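August, 7:40 a.m. Chores bench, picking things up off the floor, continued.

Coffee made by Stanisława. The arm still can't make coffee, though Réjean has it on a slide for the spring.

Picking up where we left off. The tidy-the-floor task has been split in two: (a) see the thing, (b) get the thing. Part (a) is in decent shape. Part (b) is where the month has gone. A sock is fine. A balled-up sock is fine. A sock lying flat on tile is a different animal, and the fingers push it along until it meets a wall, at which point it bunches up and the gripper takes it and the log says SUCCESS. Tayla has asked that we stop counting those. I've moved them to their own column, "assisted by wall."

Changed overnight: approach height down 5 mm, closing speed cut in half, and a pause before the lift so the fingers have time to settle. The pause makes it look thoughtful. Boglárka says it looks like her father deciding whether to get up.

Went over the fingers before starting the morning block. Both pads are the green prints from the Szénási file, same pair since we went back to the boxy shape. The narrow ones were better at coins and hopeless at everything else, and we have far more laundry than coins. 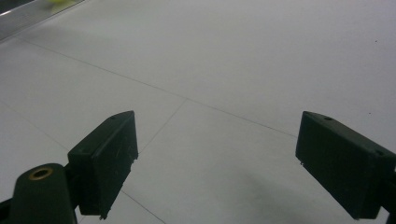
Jaws open over the tile, before run 1. Left pad has scuffs on the flat face and a ragged bit along the lower edge.

The ragged edge bothers me more than the scuffs. If it snags on a dishcloth we'll get a lovely pickup and then no release, and I'll spend lunch looking for a software bug. Sand it or reprint it. Troels votes reprint, but Troels doesn't have to clear the print bed. Left it alone for this block so the numbers compare with last time. There is also a small pale fleck at the low corner of the right pad. Screw head or crumb, can't tell. Check when it's powered down.

8:15. Block one, dishcloths. Went okay when the cloth had a fold standing up. Flat cloth, no. It does a slow, careful, very expensive pinch of nothing, rises to carry height, drives to the basket, and lets go of nothing into it. Beautifully placed, I will say. Tayla suggested comparing finger width at close against the empty width before we let it drive anywhere. Yes. Should have been in there from the start. Putting it in after lunch.

9:30. Block two, hard things: clothespin, bottle cap, the wooden spoon. Spoon good. Clothespin good if it lies across the jaws, poor if it lies along them, so the wrist angle is still coming from the wrong axis. Bottle cap skated off and we had to get the broom to find it. Note that the broom did in one pass what we've been funded to do since winter.

Réjean stopped by with the Hudton people's question, which is always the same question: can it do a bedroom yet? Told him it can do a bedroom if the bedroom contains one spoon. He wrote down "promising." For the Prarville demo I'd offer socks and spoons on hard floor, no rugs, no flat cloth, and a person standing near the stop button looking relaxed.

The grout lines are worth watching. Twice in block one the depth map put a little ridge along a joint and the planner lifted over it as if it were a cable. Harmless, slow. Raised the floor threshold a hair, which probably means we now can't see a paper clip. I can live without paper clips.

To do:
Empty-close check before transit (me)
Wrist angle for long thin objects (Tayla)
Left pad, sand or reprint, decide before the next cloth block (Troels, who voted)
Look at fleck on right pad
Tell Skandden we need the softer filament, the stuff they sent is the same stuff
Find second bottle cap

11:50. Stopping for lunch. Arm parked. Swept.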